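Chapter 4
What Will It Really Cost?

I once approved the purchase of a robot hand on the strength of a quote that fit on half a page. I was new, the number was one I could live with, and I signed it before lunch. By February I had signed six more pieces of paper for the same project, and I'd learned to dread the words "one small addition" in an email from Shahnaz Patwary, who ran our purchasing desk at Mamico and was always right.

So this chapter is about the other pieces of paper! We'll build a budget for a kitchen job, putting cups and plates where they belong, and we'll keep coming back to it until the end of Chapter 6. Before you open a spreadsheet, spend some time with the work itself. 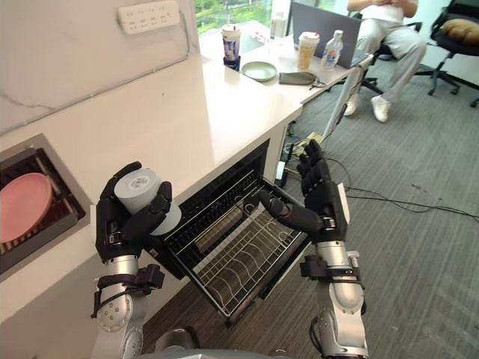
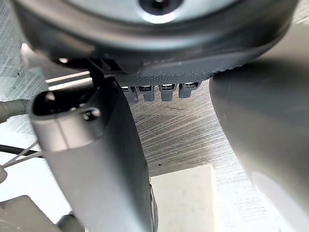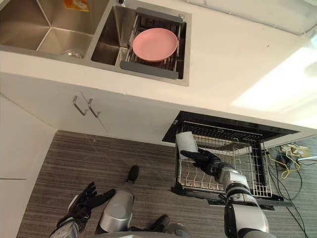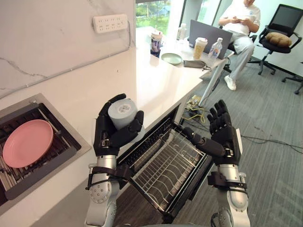 My habit is to start a budget with verbs. Reach, grip, carry, let go - each one goes on its own line, and next to it I write what we'd have to buy, what we already own and who has to be in the room. Rostislav Hudec taught me this at Zutari, and he was strict about it (he'd hand the sheet back if you wrote "arm" in the first column).

Then come the dull lines, which is where my early budgets fell apart. Cabling, mounts, spare fingers, shipping, floor space, training hours. On that first project I put down $2,000 for all of it together and thought I was being generous. We spent $2,859, and $1,023 of that was mounts and straps alone. These days I'd open with $3,000 for a job that size and argue with myself later.

We'll take the verbs first, in Section 4.1. Have a pencil handy, because you'll be crossing things out.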